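双臂叠布工作台：控制与感知软件的调试窍门

以下条目由 Montes 工作间的日常记录整理而来，适用于两臂协作、处理毛巾和薄织物一类软物的工作台。硬件不同者，数值请自行重测。

一、先定坐标，再谈抓取

两条手臂各有基座坐标系，规划时统一换算到桌面坐标系。原点取桌板的固定角点，不要取料盒的角。料盒会被碰歪，桌板不会。手眼标定之后用同一枚标定针分别触碰桌面上的五个点，两臂读数差超过 5 毫米就重做，不必尝试在软件里加补偿量。

二、料盒的识别

半透明塑料盒对深度相机不友好，盒壁处常出现空洞，光亮的桌面又会带来倒影。做法如下：

1. 用彩色图像按色相分割盒体，深度只取盒内布料的上表面。
2. 分割结果低于桌面高度的部分一律丢弃，倒影随之消失。
3. 盒沿高度写进配置文件，不在线估计。
4. 白天窗光强时锁定曝光和白平衡。自动曝光会让粉色盒的色相漂移，阈值随即失效。 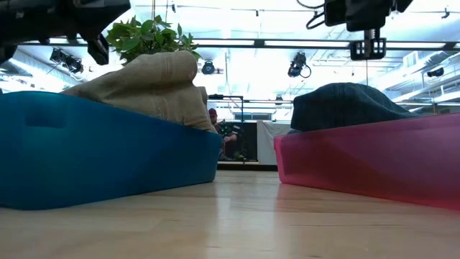

盒与盒之间的间隙也要作为参数保存。规划器默认把两只盒各膨胀一圈作为障碍物，间隙太窄时膨胀区会连成一片，手臂只能从高处绕行，节拍明显变慢。Agnes Amundsen 的处理是把膨胀量分成两档：空载用小档，夹着布时用大档。改动只有一行配置，绕行就少了很多。

三、抓取点的选择

卷起或对折的布，最高点不一定是好抓取点。评分函数建议包含三项：局部曲率、到盒沿的水平距离、夹爪闭合方向与褶皱方向的夹角。到盒沿的距离权重宜大，否则夹指经常蹭到盒壁。深色布的深度噪声较大，取邻域中值后再打分。

四、夹爪力控

闭合指令用“位置加电流上限”，不用纯位置。薄布夹住与夹空的开度差很小，单看开度判断不可靠。Herman Sembiring 在日志里同时记录开度、电流和腕部图像的时间戳，三者对齐后再训练夹持判别器，误判比只用开度时少。

电流采样窗口取 165 毫秒左右。过短会被电机启动的尖峰干扰，过长则拖慢下一步动作。

五、两臂交接

交接是最容易出错的环节。推荐的状态顺序：

持布臂到位，停稳；
接布臂接近，夹指张开；
接布臂闭合，确认夹持；
两臂同时保持，短暂停顿；
持布臂松开，沿指向反方向退出。

停顿不可省略。两只夹爪都夹着同一块布时，任何一侧的位置误差都会变成拉力，此时应把其中一臂切到低刚度模式，另一臂保持位置控制。两边都放软，布会慢慢下坠；两边都硬，布会被扯出夹指。

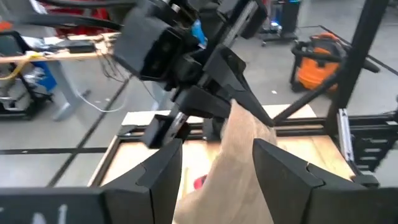
碰撞检查须把对侧手臂的腕部相机外壳和线缆算进去。原厂模型通常不含后装的相机，Mattes Stöcker 用长方体包络代替，线缆用一串小球近似，够用。夹指尖端之间的最小距离单独设限，不要沿用全臂的安全距离，否则交接动作永远求不出解。

六、数据与日志

每次动作存一个文件夹，命名用流水号，不用描述性文字。图像与关节数据共用一个时钟源，关节数据以 1000 赫兹记录，图像按帧存，回放时再插值。Soledad Contreras 写的 Namine 检查脚本会在收工时跑一遍，列出丢帧、时间戳倒退和空文件。有问题的文件夹移到隔离目录，先不删除。

磁盘占用到 89% 时停止采集。写满之后再停，最后一段多半是坏的。

七、换料与收工

换布种之前，先清空上一种布的抓取点缓存。
桌面上的零碎物件收走，或者登记为障碍物。
修改阈值时在配置里留姓名缩写和原值。
断电前让两臂回到停放位，夹指张开。
下午换班时重测一次盒沿高度，新值写入当日配置。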